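Home | Features | Safety | Food | Archive | Subscribe

I have owned the same smoke alarm for longer than I've owned my car, and until last January I was weirdly proud of that. It chirped, I fed it a battery, it went quiet. We had an understanding.

Then my neighbor Odette Tessier came over for coffee, climbed on my step stool without asking (she spent 20 years with the Beltbridge fire department, so I let her) and twisted the thing off the ceiling. She turned it over and showed me the date on the back. It was old enough to be in middle school.

Ten years, she told me. After that the sensor can't be trusted, however cheerfully it beeps when you push the button. The button mostly tells you the horn works!

So off I went to the hardware store in Plisonby, where I stood in the aisle for far too long. There were sealed ones with a battery you never touch, wired ones, and ones that talk to each other – set off the one in the basement and the one by your bedroom yells too. I wanted those. I bought 3 and spent an evening up the stool with a pencil behind my ear, feeling very capable.

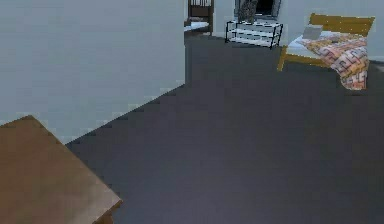
Odette came back to inspect, of course. She made me move the one I'd hung near the kitchen, which would have gone off every time I made toast, and she wanted another in the hallway outside the spare room. I grumbled and bought it.

I've written the replacement year on each one in fat black marker, big enough to read from the floor. My brother-in-law, Yu, thinks it looks terrible. He went home and checked his own, though, and he called me that night from the top of a ladder to ask which kind I'd bought.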